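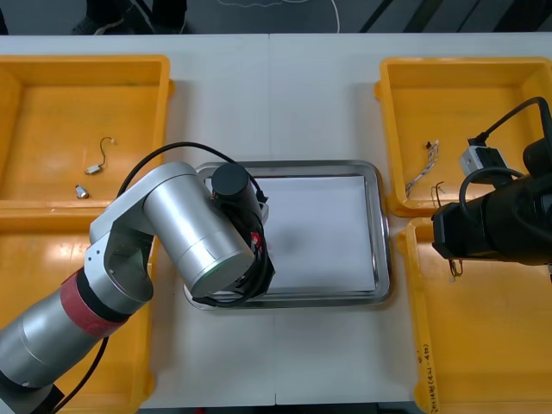 One Waltside resident remarked, halfway through emptying a hall drawer, that throwing out a cable feels like throwing out a question you might still need to answer. We heard versions of this in almost every home we visited, and it gave us the starting point for this section.

### 4.2 Why leftover wire stays in the house

The Dalex survey reached 447 households across Waltside and Kultlow, and together they listed 2,717 pieces of stored wire and cable. We had expected the lists to be dominated by chargers. They were much richer than that! People kept speaker wire from apartments they had left years before, doorbell wire, extension cords with one bad end, and short lengths saved from jobs they could no longer name.

Whether a piece had a plug mattered less than we had predicted. Plenty of households kept bare-ended wire, and they tended to describe it with more affection than the finished cables. A plugged cable belongs to a device, and once the device is gone the cable starts to look like clutter. Wire with open ends (see Figure 3) was talked about as material, in the same breath as string, screws, and scrap lumber. 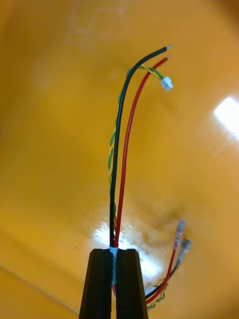 **Figure 3.** Insulated wires with bare metallic tips, gathered by a light blue band.

Storage habits followed the same split. Cables with plugs went into drawers near the living area. Wire without them went to the garage, the basement, or a box under the stairs, usually in whatever container had been free that day. Our field notes give a better feel for this than the survey answers do, and we quote one here at length.

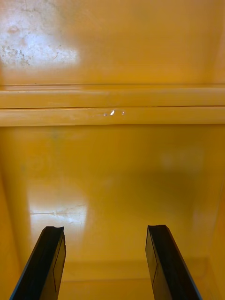 *Kultlow, 2/22/23.* Second visit of the afternoon. Boxes on the top shelf, labeled by former address. The householder reads each label aloud before opening the lid and can say which room the contents came from. Nothing is sorted by type. Asked how a particular wire would be found, the answer is "I'd remember the house."

We love this note, and it changed how we coded the rest of the material. Our first scheme had categories for function and condition only. After Kultlow we added one for place of origin — the home, workshop, or relative's garage where an item was first used — and went back through the earlier interviews. Many answers we had filed as "no reason given" moved into the new category, 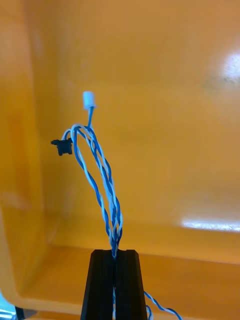 and a good number of those had been sitting beside long, detailed stories that our forms had no box for. The June interviews used the revised scheme from the start. Section 4.3 takes up what happens to these collections when a household moves.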